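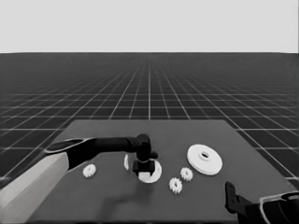

Gear assembly sim group, minutes, 2022-09-08

Present: Soon-im Hong (chair), Rami Karam, Mireille Abu Hammour, Henk Cuypers, and me, Edeltraud Thiele, taking notes again because I sat in the wrong chair. Henk was on the phone for the first half and his line was awful, so if I've put words in your mouth, Henk, shout.

1. Last minutes

Fine. Rami wants it noted that he did send the Savolainen file, it just went to the old mailing list. Noted!

2. The Cetlow fault

This took up most of the hour. For those who missed the emails: the overnight batch on Cetlow stopped at run 2342 with the left arm still pushing down. The force limit is set so the arm gives up and backs off when it meets too much resistance, and it didn't. It kept driving toward the table for 24 seconds of sim time until the watchdog finally killed the run. Everything is simulated, so all we lost was a night of batch time, but Soon-im was pretty stern (rightly, I think) that the same controller is supposed to go onto the real Punda cell, and a real arm pushing like that would wreck a gripper or somebody's hand.

Rami went through the log with us. The limit value was there and it was correct, 800 in the config, just as we agreed in spring. What he found is that the controller reads the limit once at startup and then drops it whenever the task switches from one arm to the other. After the switch it runs with no limit at all, and it doesn't write a single line about it. I asked how long that had been the case and got a long silence, then Rami said since the two-arm rewrite. Ouch.

Mireille asked whether the watchdog should have cut in sooner. Yes, we all think so. It was set long back when we were chasing false stops on Lorano, and then we forgot about it. Henk said something here that I couldn't make out, and then said it again, and I still couldn't. 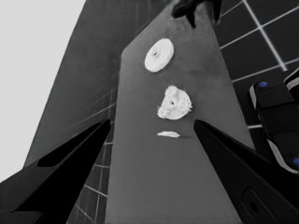

Mireille's item was the wrist views, and she thinks we have a second problem hiding behind the first one. The part finder works out a grasp height from what it sees, and she's worried that it gets the height wrong on thin parts and sends the fingers too low, so the arm ends up leaning on the tabletop. She talked us through the approach to the parts, with the thin white sliver lying nearest the fingers and the round disc with its little dark hole farthest off. The disc she's happy with. The sliver is the sort of shape she doesn't trust the finder on, and neither do I, it's got so little to grab hold of! Soon-im said that may well be true but a bad height is exactly what the force limit is there to catch, so the limit gets fixed first. Mireille agreed, a bit grudgingly, as long as hers doesn't fall off the list.

We then argued for a good while over whether to rerun the batch in the meantime. Rami would like to, with the arm switch turned off, so we get some data out of the week. Henk (now in the room, with coffee) was against it and said we'd only end up with numbers we'd have to explain later. I'm with Henk. Soon-im settled it: no overnight batches on Cetlow until the fix is in, short runs during the day are okay if one of us is watching.

3. Punda cell

Quick one. The controller update for Punda is on hold. Henk will tell the floor team today and will put a note on the cell itself, since they don't all read email. The old version stays on for now. It only ever uses one arm at a time and never switches mid-task, so Rami is comfortable with that, but he'll check the code again before he says so in writing.

4. Who's doing what

Rami: fix the limit so it's read again at every arm switch, and make the controller stop with an error if there's no limit set.
Rami and me: a test that pushes an arm into the table on purpose, 2 versions, one before a switch and one after.
Mireille: grasp heights for the thin parts, compared with the true positions from the sim.
Henk: Punda hold, and find out who last changed the watchdog setting on Lorano.
Soon-im: write up the fault for the safety log. She'd like everyone's comments by email and would prefer not to be stopped in the hallway.

5. Anything else

Henk asked if we could get a better conference phone. Soon-im said put in a request. Next meeting is later in September, once Rami's fix has been reviewed, and I'll send the invite. Mireille is taking the minutes.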